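Workshop notebook, 8 October 2021
Open day at Narketti, notes for the bench

Went over to the Narketti open day with Nadiia. We had been promised a sorting demo on the new cell and a chance to talk to the people who wrote the controller. We got the talk. The cell itself was behind glass with the lights off, and what they showed us was the simulator on a big screen, with the promise that the hardware "behaves the same." I have heard that sentence before, from Mokport in March, and we all remember how much of our own time that cost.

The task is simple enough. Small hollow cylinders come around on a turntable, the arm picks them off and drops them into a two-color bin, gray into blue and orange into red. Their headline number is 3,563 picks in simulation with 10 misses. I asked how many picks on the real arm and got 383, and then had to ask twice more before anyone would say how many of those needed a person to step in. The answer was that they don't log it that way. I wrote that down in capitals at the time.

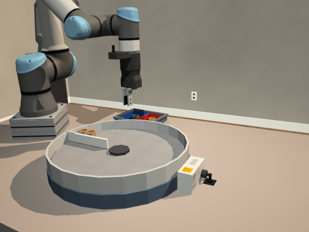
Arsen Hladun

Stood at the screen for a good while during one of the pauses, with one gray part already in the blue side and an orange one in the red, and the fingers closed and empty over the bin. Four parts still on the table, bunched up behind the divider near the rim. That cluster is what I wanted to see them deal with. Two gray, two orange, close together, with the divider standing in front of the gray ones. A finger has to get down between a part and that wall, or between two parts, and I don't see much room for either. The presenter restarted the run before the arm went back for them. Could be chance. I asked to see it again from the same state and was told the seed wasn't saved.

Other things I asked about:

Contact. They use the default friction for everything, parts and table both. Our cylinders slide when you breathe on them. Nobody at the stand had measured theirs.

Color. Sorting gray from orange under even light on a pale disc is about the kindest case there is. Nadiia asked what happens with oil on the parts and was told this would be "a perception question," as if that were some other department's problem.

Turntable. It stops for each pick. They say continuous motion is coming. No date.

Pronar was there too with a leaflet and no machine. Skipped it.

To be fair to them, the motion planning looked good. No silly detours, no wrist flips that I noticed, and the approach over the bin was cleaner than ours. Nadiia thinks we should borrow the idea of putting the bin right behind the table so the carry is short, and I agree — we lose a lot of cycle time swinging over to the side shelf. The model has been put together with care as well. Somebody bothered to put a warning label on the control box and an outlet on the wall. I would trade both for a log of failed grasps.

Nadiia is more generous than I am. Her view is that a simulator this tidy at least gives us something to compare against, and that Lopes started out with less. Maybe. Lopes also let us put our own parts in on the first visit.

To do:
Write to Narketti and ask for the 383 real picks as raw data, failures included.
Ask for 2 hours on the actual cell with our cylinders.
Set up a bunched-up start on our own table, four parts against a divider, and count how often we get all of them out. Nadiia has the spare divider.
Try the bin behind the table. Check the elbow clears the rim first.

No decision on the purchase until the first two come back.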